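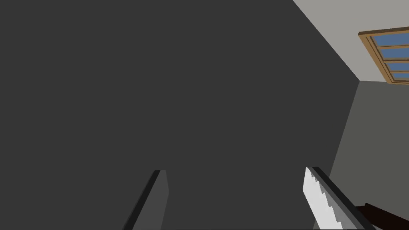
Prolstead Wrist View Pack: README

Hi, and thanks for downloading this. I'm Iqra, I put the pack together, and I'm also the person who answers the mail, so if something below makes no sense you know who to blame. I'll try to keep this in plain words. The old README was written by me at the end of a very long week and it read like a tax form.

What you get

The pack is a set of simulated wrist-camera episodes for a two-finger gripper arm working inside a house. Everything is rendered. There are 63 episodes in the main folder and 9 more in a folder called extras, and I'll get to those. Each episode comes with the wrist video, the joint angles, how far open the gripper is, and a short line of text saying what the arm was asked to do ("open the top drawer," "put the cup on the shelf," that kind of thing).

It's made with the Hindum simulator kit, which I bought a license for last year and have used pretty much every day since. You don't need Hindum to read the files. You do need it if you want to replay the episodes or move the furniture around, and I have opinions on whether it's worth the money (scroll down, there's a whole section).

Who I made it for

People training small policies at home or in a small lab who want something to warm up on before they touch real hardware. I was that person! I had one arm, one desk, and no patience for resetting a drawer over and over by hand. If you already have a big pile of real recordings, you'll probably only want this for odd camera angles.

What the wrist camera sees

The camera rides on the wrist and looks out past the fingers, so the two fingers poke up from the bottom of the picture. The one on the right shows its grip pad very clearly, a pale strip with sawtooth ridges running down it. The opposite one looks like a plain dark gray slab. I get mail about this now and then from people who think a texture failed to load.

Quite a lot of the time the view isn't pretty. You'll get a huge dark gray surface taking up most of the picture, no markings on it at all, with a bit of wall and pale ceiling squeezed in at the side and maybe a window with a wooden frame and blue glass up in the corner. Fingers wide open, nothing between them. I left those moments in. A policy that has only ever seen a cup sitting nicely in the middle of the view goes to pieces when it meets a big blank surface, and mine did exactly that for most of June.

If you don't want them, there's a column in the index file called view_quality. It goes from 0 to 3. Drop everything under 2 and you'll have a much tidier set. The scores are mine, done by eye, with coffee, so please don't treat them as gospel.

How the rooms look

Simple. Flat colors, clean edges, hardly any texture on the walls and ceilings. The window glass is a flat blue. There's no grass or sky or neighbor's fence behind it. Hindum can do fancier materials if you turn them on, but the renders slow to a crawl on my machine and I wanted the whole pack to be something I could rebuild over a weekend.

This does matter for training. If you go straight from these rooms to a real kitchen, expect trouble with shiny surfaces and clutter. Mix in your own footage, even a little. Random color changes helped me a fair bit too, and there's a script for that in tools/recolor.py.

Getting started

1. Unzip the pack somewhere with plenty of space.
2. Run tools/check.py. It reads every file and tells you if one is broken.
3. Open index.csv and look at the columns before you write any code. Please. Half of the questions I get are answered in the column names.
4. Run tools/preview.py with an episode number to watch it with the joint angles plotted underneath.
5. Copy config/sample.yaml and change the paths.

The preview window opens off screen on some two-monitor setups. Press w and it jumps back. I keep meaning to fix it.

The extras folder

These are the 9 episodes where the task didn't get done. The arm ends up in the wrong place, or the timer runs out, or the thing it was supposed to lift is still sitting there at the end. They're labeled with success = 0, and they are not part of the main folder, so you won't load them by accident. Pongsak Yimyam asked me to include them for a failure detector he was building, and I'm glad he did, they've been downloaded more than I expected.

So, is Hindum any good?

I get asked this a lot and I'd rather write it once. Short version: yes, with grumbling.

The good part is the arm. Setting up a gripper with your own finger shapes takes an afternoon, and the wrist camera can be mounted anywhere you like with any tilt. The house builder is friendly too. You drag in walls, drop in windows, and the light behaves sensibly without you fiddling. Replays are exact: I ran the same episode on two computers and got the same joint angles out of both, which I can't say for the Tetteh simulator I used before.

The bad part is collisions. Large flat furniture has a habit of being a little bigger than it looks, so the arm stops short of a panel you'd swear it hadn't reached. There's a padding setting for this. It's buried in a menu called Scene Defaults and the manual doesn't mention it. Set it to zero before you build anything, or you'll be rebuilding like I was.

Support is fine. Slow on a Saturday, quick otherwise. They sent me a patch for a camera bug inside of two days and didn't make me feel silly for asking.

I'd buy it again. I would not buy the Plondlow asset bundle that they offer you at checkout, at least not for this sort of work. Most of it is outdoor stuff, and the indoor pieces come without working hinges, so your drawers are just boxes with lines on them. Ask first if they've updated it.

Things I know are wrong

Episode 56 has a time column that starts late. The video and the joints still line up with each other, so if you ignore the time column you're okay. I'll fix it in the next version.

Dark furniture in dim rooms is hard to tell apart. You'll come across long, nearly black-brown pieces at the edge of the view that could be a rail or a handle or the side of a table, and from that one view I can't always tell either. The object labels in the index cover only the thing named in the task, so don't count on them to tell you what the background is.

There's no depth. I saved it at first and then the pack got enormous, so out it went. If you have Hindum you can make it yourself with tools/replay.py and the depth flag.

No people or pets anywhere, so please don't use this to test anything to do with safety around people. It has nothing to teach a robot about that.

Splits

I didn't make an official train and test split, and I've gone back and forth on it. What I do at home is split by room, so that every episode in a given room lands on one side. If you split by episode, your policy gets to peek at the same walls and windows in both halves and your scores come out looking wonderful. Mine did. It was a nice evening until I figured out why. The room column in the index makes this a one-liner.

Using and sharing

Use it for whatever you want, including paid work. If you share a changed version, say that you changed it and keep this README in the folder. A credit to the Prolstead Wrist View Pack is nice but I won't chase you for it. The Hindum scene files are in there with their permission, for replay only, so don't pull the furniture out and sell it.

Getting in touch

The address is in contact.txt. Tell me the episode number, what you ran, and paste the whole error, even the boring part at the top. If you've trained something on the pack I'd love to see it, especially if it works on a real arm! Pongsak got a drawer opener going on his and sent me the clip, and I must have watched it ten times.

Next up is a version with two wrist tilts per episode, so you can compare them side by side. The renders are running in my spare room and the fan is very loud.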